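Book of Ruth

The Book of Ruth is a short book of the Hebrew Bible and the Christian Old Testament. It has four chapters and tells of a Moabite widow who follows her mother-in-law, Naomi, to Bethlehem. In Jewish Bibles it stands among the Writings, as one of the five scrolls. In most Christian Bibles it is placed between Judges and First Samuel.

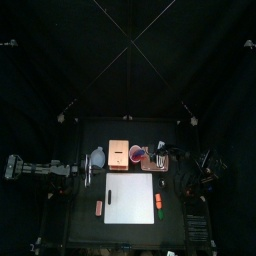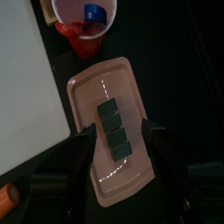 Four green blocks in a row on a pink tray (second picture).

Story

The book opens in the time of the judges, during a famine. Elimelech of Bethlehem moves with his wife Naomi and their two sons to Moab, where the sons marry Orpah and Ruth. After 10 years in Moab, Elimelech and both sons are dead. Naomi decides to return home and tells her daughters-in-law to stay with their own people. Orpah kisses her and goes back, but Ruth refuses to leave her.

The two women come to Bethlehem at the beginning of the barley harvest. Ruth goes out to gather the grain left behind by the reapers and comes to the field of Boaz, a relative of Elimelech. He allows her to drink from the workers' water and to eat with them. Later, following Naomi's advice, Ruth goes to the threshing floor at night and asks Boaz to act as redeemer of the family. A closer relative has the first right – he gives it up at the town gate by taking off his sandal. Boaz marries Ruth, and their son Obed becomes the grandfather of David.

Date and author

The text does not name its author. Jewish tradition gives the book to Samuel. Modern scholars do not agree on the date: some place it in the time of the kings, and others after the exile. The remark in chapter 4 that the sandal custom belonged to former times is often used as a sign that the writer lived much later than the events.

Themes

A central word is the Hebrew hesed, which is translated as kindness, loyalty or steadfast love. It is used of God and also of Ruth. Anisa Saragih reads the book mainly as a story about the foreigner who is received into the community, while Rizal Wibisono gives more weight to Naomi, whose complaint in chapter 1 is answered by the birth of the child in chapter 4.

Use in worship

Many Jewish communities read Ruth at Shavuot, a festival connected with the wheat harvest and with the giving of the Torah. In Christian reading the book is often joined to the genealogy in Matthew 1, where Ruth is mentioned by name.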